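Care of Shared Tables: Cloths, Cords and Bottles

Facilities Services, Girlow Building

The large wooden tables in the Girlow and Chambi meeting rooms have a varnished finish. Varnish stands up well to daily use but dulls quickly under grit, strong cleaners and hot cups. Staff who book a table are asked to leave it in the condition in which they would wish to find it. The following guidance applies to both rooms.

Daily wiping

Use a soft, dry cloth first to lift dust and crumbs. Follow with a second cloth, lightly dampened with water and a small amount of dish soap, and wipe in the direction of the grain. Dry the surface at once. Paper towels are not recommended, as the coarser brands leave fine scratches that show when the ceiling lights are on. Old cotton towels and worn T-shirts do very well. Cut off buttons, zippers and stiff labels before use.
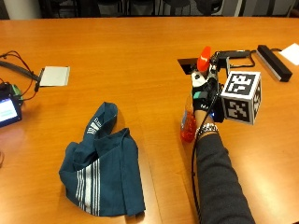 A dark teal cloth with white stripes on the varnished tabletop.

Cloths should be folded after use and returned to the bin beside the sink. A damp cloth left in a heap on varnish may cause a cloudy mark within 2 hours. Faint marks often fade if the area is left uncovered overnight. If a mark remains, report it to the Jaster Street office and do not apply polish.

Mixing and storing cleaner

The standard mixture is one capful of Kakau soap in 200 ml of warm water. A stronger mixture leaves a film. Do not use bleach, ammonia or scouring powder on any wooden surface. Make up only what is needed for the day and pour the remainder down the sink.

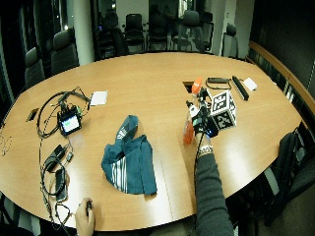

Bottles of any kind should be closed before they are moved across a table, and should be lifted, never slid. Grit caught under the base is the most common cause of long scratches. Small plastic bottles are preferred to glass. A translucent orange one with a white cap, such as the bottle held over the tabletop, allows the level to be checked without opening it. Every bottle of cleaner must carry a label stating its contents and the month in which it was filled. Bottles that once held food, drink or medicine are not to be reused for this purpose.

Cords and equipment

Before wiping, unplug equipment and lift cords clear of the surface. Do not drag them. Gather loose cords with a fabric tie and set them on a chair until the table is dry. Take particular care near the cable opening in the tabletop, where water can run down to the outlets. Wipe away from the opening, with a cloth that has been wrung out well.

Heavy items should stand on felt pads. Pads are kept in the supply cabinet in packs of 100 and are replaced each April.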